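Handheld gripper budgeting

Handheld gripper budgeting is the planning of purchases for sites where people record manipulation tasks with grippers held in the hand, without a robot arm. The term came into use through a planning guide by Viorica Pascu and Quang Khúc, issued by the equipment supplier Zornetti.
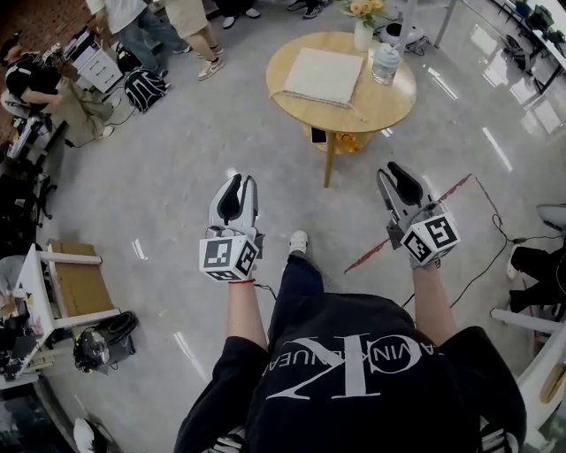
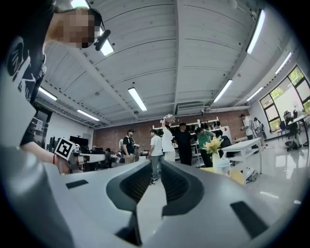

Handheld grippers and marker blocks in use at a shared recording site.

Costs are usually split into hardware, consumables and floor space. Grippers are bought in pairs, one for each hand. The guide lists a pair at 805 euros and a head-mounted unit at 600, before tax. Marker blocks are priced separately and count as consumables, as do cables and floor tape.

Pascu and Khúc recommend a spare pair for every 14 operators. Nelu Coman of Nustora has argued that this is too low for sites running two shifts, and sets aside around 20 percent of the hardware budget for replacements.

Furniture and props are often left out of first estimates. Orders are commonly placed in September, ahead of the new budget year.

See also: Equipment leasing; Motion capture; Spare parts management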